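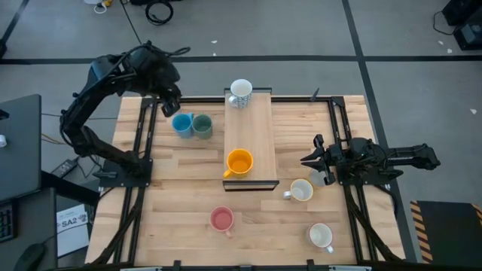 Tahsin Rathnayake wrote in to say that the roller on the Neron stopped every time it was pressed against the heel, and asked whether the unit should go back to the shop. The motor has a pressure cut-out. It stops the roller when the load is too high and restarts it when the load is removed. Repeated stopping during normal use usually means too much force, a clogged roller or a low battery. Work through Section 4 in order before arranging a return.

Section 4: Preparing and using the callus file
Revised January 15, 2021

4.1 Before first use

The Neron is a rechargeable file for hard, dry skin on the heels, the ball of the foot and the underside of the big toe. It is not intended for corns, warts, moles, skin tags, blisters or any skin that is broken, inflamed or infected.

CAUTION: Do not use the file if you have diabetes, poor circulation, reduced feeling in the feet or a bleeding disorder, or if you take blood-thinning medicine, unless a doctor or podiatrist has told you that you may.

1. Remove the protective film from the handle and the transport tab from the battery contact.
2. Check the roller for chips or bare patches. A damaged roller must not be fitted.
3. Connect the charging lead to the socket at the base of the handle, then to a USB adaptor at the power point.
4. Charge for 75 minutes. The ring is amber during charging and turns white when the battery is full.
5. Disconnect the lead. The motor will not start while the lead is connected.

Note: The handle may feel warm at the end of a charge. If it is too hot to hold comfortably, unplug the adaptor and stop using the unit.

4.2 Fitting the roller

Two rollers are supplied. The coarse roller (grey hub) is for thick skin on the heel. The fine roller (white hub) is for finishing and for thinner areas. Replacement rollers are sold under the Prusteck name and carry the same hub colours.

1. Switch the unit off and slide the lock forward.
2. Press the release button on the side of the head and lift the old roller out by the hub, not by the abrasive surface.
3. Insert the keyed end of the new roller into the drive side.
4. Lower the free end until it clicks.
5. Turn the roller with a fingertip. It should turn with slight resistance and without side play.

If the roller rocks from side to side, the keyed end has not seated. Take it out and repeat from step 3. Running the motor with a roller that is not seated will wear the drive pin, and a worn pin is not covered by the warranty.

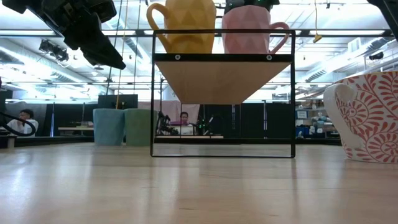 The pin can be inspected with the roller removed. Its edges should be square. If they are rounded, the roller will slip under light pressure even when the motor is running at full speed, and the head needs to be replaced as a complete part.

4.3 Preparing the feet

1. Wash the feet and dry them completely, including between the toes.
2. Remove any cream, oil or powder. Residue clogs the roller and reduces its grip on hard skin.
3. Sit with the foot supported on the opposite knee or on a low stool.
4. Place a towel underneath. Fine dust will be produced.

CAUTION: Tie back long hair and keep loose clothing, towelling threads and jewellery away from the roller.

Soaking beforehand is not required. Softened skin is difficult to judge by touch, and more of it may be removed than was intended. If you prefer to file after a shower, wait until the skin no longer feels soft.

4.4 Filing

1. Slide the lock back and press the power button once. The motor runs at 2000 rpm.
2. Rest the roller lightly on the hard skin. The weight of the handle is nearly enough.
3. Move the file slowly back and forth. Keep it moving, and do not hold it on one spot for longer than a few seconds.
4. Stop and feel the skin with your fingers at frequent intervals.
5. Stop at once if the skin becomes pink, tender or hot.
6. Limit each foot to 4 minutes in any one session.
7. Switch off, slide the lock forward and wipe the feet with a damp cloth.
8. Dry the feet and apply a plain moisturiser. Leave the areas between the toes dry.

Some hard skin should be left in place. It protects the heel, and removing all of it commonly leads to soreness when walking. A thick callus is best reduced over several sessions with at least three days between them.

Note: In August and other cold, dry months, heels may crack along the edge. Do not file across a crack that is open or bleeding. Cover it and ask a chemist or podiatrist for advice.

4.5 Cleaning

1. Switch the unit off and remove the roller.
2. Tap the roller over a bin, then rinse it under running water and brush it along its length.
3. Wipe the head with a cloth dampened with isopropyl alcohol.
4. Leave both parts to air-dry before reassembly.

The handle must not be immersed or held under the tap. The head may be wiped but not rinsed. For hygiene, each person should have a separate roller. Jayawardena storage cases are sized for one handle and a pair of rollers, and the rollers must be dry before the case is closed.
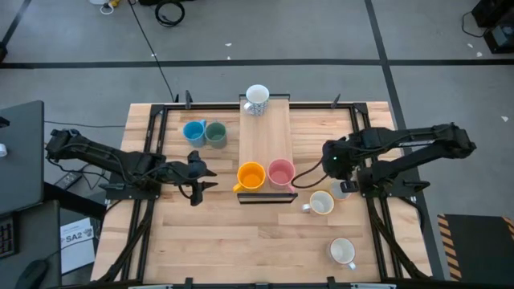 Can the coarse roller be used on the hands or elbows?

The coarse roller is for the heels only. Skin on the hands and elbows is thinner, and no Neron roller is approved for use there. A urea-based cream is a more suitable treatment for rough elbows.

4.6 Replacing parts

Replace the roller when filing takes noticeably longer or the surface feels smooth. In normal use this is after every 100 minutes of running time. The ring flashes white at switch-on when the limit has been reached. To reset the counter, fit the new roller, then hold the power button down until the ring goes out.

Heads, rollers and charging leads are available from Stistamgate. Quote the model code on the underside of the handle, and keep the proof of purchase with this guide.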